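Open day at Rikari -- was anyone else there?

14 replies · 295 views · Share

plikport_dan
Nov 9, 2022
I saw that Rikari opened their test hall to visitors and I could not go. They had the two-arm robot doing laundry, I think. Is it worth asking for a place at the next one in January?

marel_t
I was there with my brother. Yes, worth it, but go early. The hall is small and after lunch you stand behind many shoulders. They run three stations: laundry, shelves, and one with cables which was closed when we came.

GilFan
I will be the one who disagrees. I have seen the Gil demo at Berosport last winter and it was the same kind of thing. Very slow, a lot of waiting, a person with a laptop saying "one moment please". My mother loads a machine in two minutes while talking on the phone.

marel_t
Speed was not the point of the day, they said this at the beginning. Paula Oprea gave the introduction and she told us plainly that most of what we see is still practice runs.

GilFan
Then call it a practice day. On the invitation it was written "demonstration".

Share (3)

oldhinge
I was in the afternoon group, so maybe I can add something. English is not my first language, please excuse the long sentences.

We were six people at the laundry station. The visitors were allowed to ask for changes, and this I liked very much. One lady asked them to turn the basket a little, and they did it without arguing. I asked why the clothes are mostly one color, and the young man answered that they change the load between sessions -- he did not want to say how often.

What interested me most was the floor position. The basket stands low, right in front of the washer, so the arms must work near the ground, with a gripper on each side of the basket. 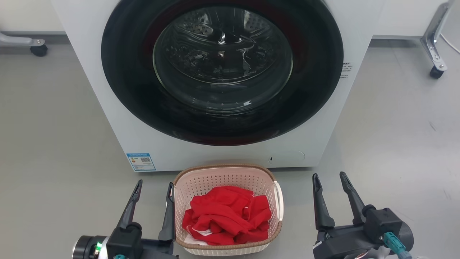

For a person this is also the uncomfortable part, with the back bent, and my knees would be happy to leave it to somebody else. I stayed around 20 minutes and I did not see a full load from start to end, so I cannot tell you how good it is. GilFan is right about the waiting. But at Berosport we stood behind a rope, and at Rikari I could put my questions to the people who do the work.

GilFan
Fair. Did they say anything about the price?

oldhinge
No. Someone asked and Paula Oprea said it is too early for this question.

plikport_dan
Thank you all. I have written to them for January. If they answer I will post the address for sign-up in this thread.

marel_t
Ask also if the cable station will be open!

2 people are following this thread · Share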